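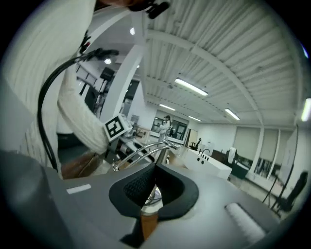 Figure 3. Black fingertip pads closed at their upper tips, with a polished metal wire object just beyond them.

4.2 Do finish rates predict anything?

Promoters, broadcasters and betting previews lean hard on the finish rate, the share of a fighter's wins that end before the judges are needed. We doubt it deserves the attention. A high rate is usually read as a trait of the athlete, something he carries from one bout to the next. Our records suggest it says at least as much about who he was matched with on the way up.

We took 2,000 professional mixed martial arts bouts from regional cards and split each fighter's record at his first contract with a larger promotion. Barrientos and Gamage had argued that the rate before signing carries over with little loss. In our sample it does not. Fighters with the highest regional rates dropped toward the middle of the group within three bouts of signing, and those who had mostly won on points hardly moved.

Part of this is plain regression to the mean, and we would be wary of any story that skips past it. A rate built on a dozen fights is a noisy number. But the drop was steeper than chance alone would give, and it was steepest for men whose early opponents had losing records. Once opponent record went into the model, the carry-over shrank to a size we would not bet on.

Sánchez has objected that opponent record is itself a poor yardstick, as it mixes good fighters on bad runs with men who take bouts at short notice for the purse. We agree, and we have no clean fix. The Bosix ratings might help, but they cover only 800 of our bouts and the method behind them has not been published. Results that rest on them should be read with that in mind - ours included.

Submission wins held up slightly better than knockouts after signing. It is tempting to say that grappling skill travels and punching power does not. We would hold off. Submissions were the smaller group, weight classes were unevenly spread across it, and Muñoz found the opposite pattern with a similar design. One of the two results is probably an accident of sampling, and we cannot say which.

None of this means that finishers are overrated as fighters. Many of them kept winning after they signed, only by decision. The claim we reject is narrower: that the percentage printed beside a name on fight night tells a viewer how that night's bout will end.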